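Zondbridge House, guest rooms: progress report for July
To: Séverine Coste
From: Crescencio Cervantes

You asked for a plain account of where the bedroom refit stands against the grant, so I have left out the adjectives that were in the June report.

Spending. The bedding budget for the year was $2,006. We have spent $479 of it on sheets, all from Ouali, and nothing yet on blankets. I am in no hurry to spend the rest. The case for replacing every set at once was made in the spring on the strength of a supplier's brochure, and I have not seen anything since that would convince me a new sheet makes for a better night than an old one in good repair.

Beds. The upholstered headboards are in. Fumiko Hosoda chose gray and I argued for bare wood, on the grounds that fabric holds dust and has to be vacuumed. She won. The supplier describes the fabric as "stain resistant," a claim I would like to see tested by a few months of guests before we repeat it to anyone. One headboard arrived with a loose bracket and Pikov replaced it without a fuss, which I will grant them.

Linens. The switch from white to green was sold to us as a saving, the idea being that colored sheets show less wear and can stay in service longer. Maybe. Tomomi Tanabe is keeping the laundry log and so far the green sets go to the wash exactly as often as the white ones did, as they should. If there is a saving it will have to come from how long they last, and we won't know that before winter.

Bed making. The new routine is to smooth the bottom sheet first and leave the folded pieces at the foot or the side until the corners are done.
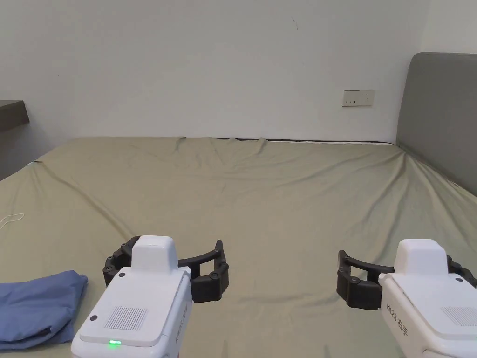 Mitsuko Minami reports that the routine takes longer than the old one for the first week or so and then evens out. I would not call that an improvement yet. Fitted sheets still ride up at the corners on the deeper mattresses, and the Ouali size chart is no help at all. We have asked them for the next size up — one set only, to try.

Walls. Left white. The Grureo quote for a painted accent wall came to $500 per room and I turned it down.

Still open:
Blankets, on hold until the laundry log covers a full season.
Mattress covers, two kinds on trial, no preference so far.
Reading lamps, 30 ordered, delivery date moved twice.

I would ask that the second payment be released for the lamps only. The blanket money can wait until October.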